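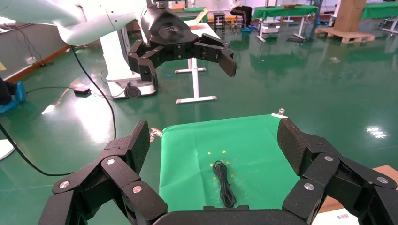 HOME STORAGE

Reviews > Home Storage > Cords and Cables

Skodeo Cord Keeper Set: a year of use

410 shares | 3 comments

I bought the Skodeo Cord Keeper Set last March, when I was moving my office from the spare bedroom to the basement and found that every cord I owned was in one drawer. The set cost $17 at a hardware store. It has stayed in use since then, which I can't say for most of the storage products I've tried, so it seemed worth writing up.

What you get

The set is 20 straps in three lengths, a sheet of write-on tags, and a flat hanging bar with hooks. The straps are hook-and-loop, the kind where one end threads through a slot in the other so the strap stays on the cord when it's open. The short ones are for phone and camera cords. The medium ones fit power cords and the long ones are meant for extension cords and garden tools.

There are more short straps in the package than I needed and fewer long ones. If you mostly want to tame extension cords, look for the long straps sold separately. My store didn't stock them and I had to order.

How the straps hold

The grip is good. I put a medium strap on the power cord for my label printer and it goes on and off most days. After a year it still closes firmly, though the edges have picked up lint. A fine comb gets most of that out. The straps that live in the basement look new.

The slot is the weak point. On two of the short straps the slot tore when I pulled them tight around a thick bundle. They still work as plain wraps but they don't stay with the cord any longer. I'd use a medium strap on anything thicker than a phone charger and leave the short ones loose.

I had used Gavalas rubber ties before this. Those are easier to put on with one hand and they don't collect lint, but mine went sticky in a hot garage and left a mark on a white cord. The Skodeo straps have been through the same garage for a summer with no trouble.

Coiling comes first

A strap won't fix a badly wound cord. I used to wrap cords around my hand and elbow, which puts a twist in every turn, and then wonder why they came out in knots. Now I make loops of the same size and flip every second loop under. It takes a little practice. A stiff cord will fight you for the first few tries, and leaving it stretched out in a warm room for an hour helps.

For short cords I skip the round coil and fold them back and forth lengthwise. The bundle is longer but it lies flatter in a drawer, and one strap in the middle holds it. Don't bend the cord sharply at the plug. That's where mine have always failed.

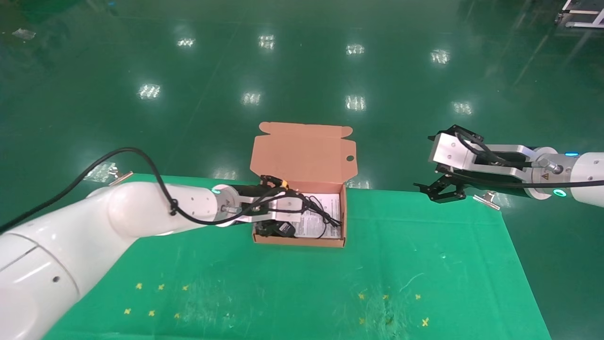 Bins are the other half of the question. I tried keeping everything on the hanging bar at first, and it was fine for the cords I use every week. The rest only got in the way up there. They now go in one shallow bin with the tags facing up, sorted by what they power. Spare cords that don't belong to anything I own get six months in a separate bag, and then they go to electronics recycling.

Depth matters more than I expected. In a deep bin the cords on the bottom get forgotten, and pulling one out drags three others with it. I paid for a Protgate drawer insert with small square cells and ended up taking it out again. The cells are sized for socks, and a laptop charger with its brick won't go in without bending the cord.

The tags

The tags are the part I'd change. They're a matte plastic that takes permanent marker well, and the writing hasn't rubbed off. But the hole is small and the loop that comes with it is thin. I lost two tags in the first month. I've since fixed the rest on with small zip ties, which solved it.

Write the name of the device and the year you bought it. "Black charger" meant something when I wrote it and means nothing now. I also write the voltage on anything with a barrel plug, as several of mine fit each other's devices and shouldn't be swapped.

The hanging bar

It's thin steel with a white coating and it comes with two screws and no wall anchors. Buy your own anchors if you're going into drywall. The hooks slide, so you can space them for a fat extension cord or push them together for small stuff. They also slide when you don't want them to. Lifting off a heavy cord moves the hook next to it, and every few weeks I put them back where they were.

I compared it with a Rarkberg rail at a friend's house. That one has fixed hooks and feels more solid. It costs more on its own than this whole set, and it takes up more wall. For a workshop I'd pay the difference. For a closet door the Skodeo bar is enough.

Who it suits

If you have a normal household pile of cords and want it sorted on a Thursday evening, this will do it. If you handle long cords for work every day, get heavier straps and a better rail. Renters who can't drill can still use the straps and tags, but the bar needs screws — I tried adhesive strips and it came down overnight.

Good: strong grip, straps stay on the cord, tags hold their ink, fair price
Less good: torn slots on short straps, thin tag loops, sliding hooks, no anchors in the package

I'd buy it again at $17. I wouldn't at full price with the rail alone in mind. Replacement straps come in black or gray, and the gray ones show dirt by the second week.

Contact | About our reviews | Back to top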